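Looking after a pair of hand-held grippers on the folding bench

If your folding station has been going for a while, you'll know the feeling — the grippers still close, but the cloth starts creeping. Ours is the Tillberg pair, and I give them a proper going-over every 90 folds.

1. Check the grip. Pull a garment taut between both units and watch the top edge.
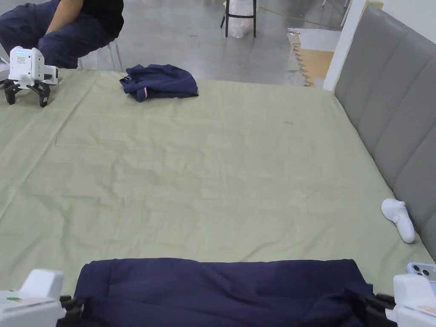 Navy cloth stretched between the two grippers.

Swap sides and try again on something thick, like a hoodie hem.
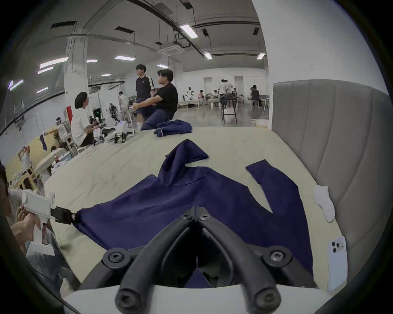
2 min read

2. Snug up the finger screws, a little at a time, and wipe the tips with a barely damp cloth. Don't be heavy-handed, mate! 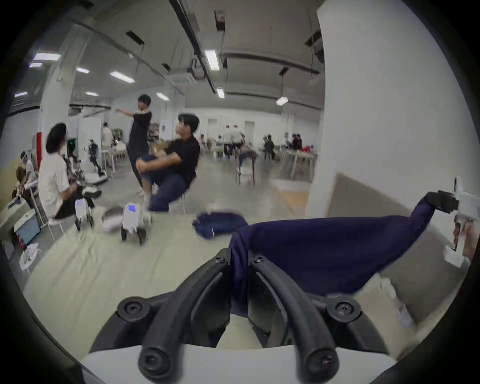 3. Log the count in Praltetti. Mine reads 3,948.

Related
Choosing fingertip rubber
Pap charging dock: first setup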